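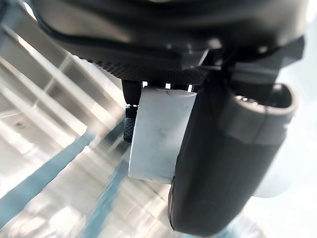 Home | Kitchens | Subscribe

Fidel Palma washes his sink last, at 9 in the evening. Light makes the work easier, he says, and a pale surface shows every smudge.

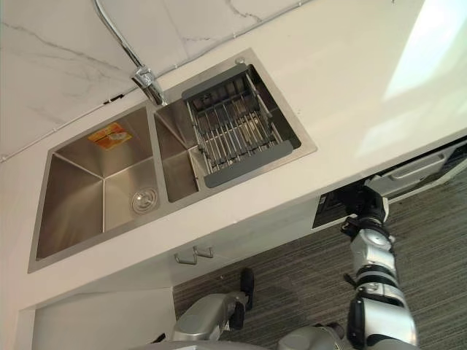
The double-bowl sink, with the drainer basket over the smaller bowl.

He paid Retamal 256 dollars to fit his faucet in March.

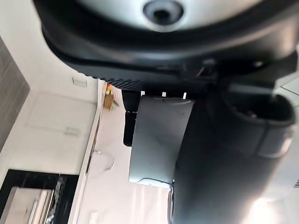
Walls and floor

White walls he wipes dry – the carpet waits
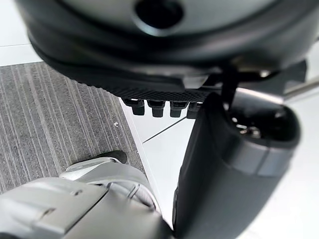 until morning.

Contact | © Jellisbridge | Back to top
40 shares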